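# Ticket 800 – Cable unplug/replug on desktop towers, Hatport bench

**Opened:** 4 September 2018
**Status:** open, downgraded from "ready for trial"
**Cell:** Drilwood two-finger, wrist camera
**Requested by:** Zernham refurb line

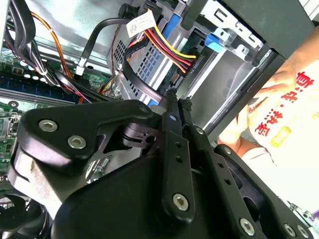

*Wrist view at the drive cage. Finger pads at the cables, SATA power and data both in view.*

**Problem as reported**

Zernham wants to know if the cell can take over drive swaps on used towers: power plug off, data plug off, caddy out, new caddy in, both plugs back on. The July demo note says "drive swap solved." I'd like that line struck from the note. The demo used one case, clamped, with every cable tied back and the drive already half out.

**What we checked**

- Gripper force. Set to 400 on the controller scale, then 700. At 400 the pads slid off the power plug. At 700 they held the plug and bent a tab on the cage. I don't see a good number between those two, and I've tried a few.
- Cable slack. The planner treats cables as if they stay where they were when the picture was taken. They don't. Touch the data cable and the power wires move too.
- Finger clearance. Fine coming in at a slant from the open side. Straight in, the link plates hit the case before the pads get anywhere useful.
- Detection. The Kang model finds the blue caddy parts every time, which everyone likes to show visitors. It is much weaker on black plugs against black cable, and those are the parts we need to grab.

**Log**

Run 1: Data plug gripped by the cable instead of the body. Stopped by hand.

Run 2: Same case, new approach angle. Power plug came off. Logged as a success by the script. The data plug had come off with it, so I changed the entry to fail.

Run 3: Both plugs off, in order, no damage. Replug failed. The plug was turned slightly in the pads and the cell kept pushing until the force limit tripped.

That makes 3 runs and no finished swap. A person at the next bench does the whole job before our arm has settled on where to start.

**Reply to the comment from Zernham ("can we just run it with an operator nearby?")**

You can, but then you're paying for the operator and the arm. If someone has to reach in whenever a cable moves, please count that as their labor in the quote. The last quote didn't.

**Workaround for now**

1. Drive swaps stay manual.
2. Use the cell for opening caddy latches on cases that are already unplugged. I'd still want to see a full batch before promising that.
3. Cap force at 400 until the bent-tab issue has its own ticket.

**Needed before this is retested**

- Pads with a lip or notch that keeps the plug from turning
- Training pictures of plugs in untidy cases, taken on the line
- A success check that looks at both plugs
- Written agreement on what counts as a finished swap – drive detected at boot, in my view

I've been told the next software release handles loose cables. The last one was going to as well. Leaving this open and assigned to the Hatport bench until I can watch it do a case it hasn't seen before.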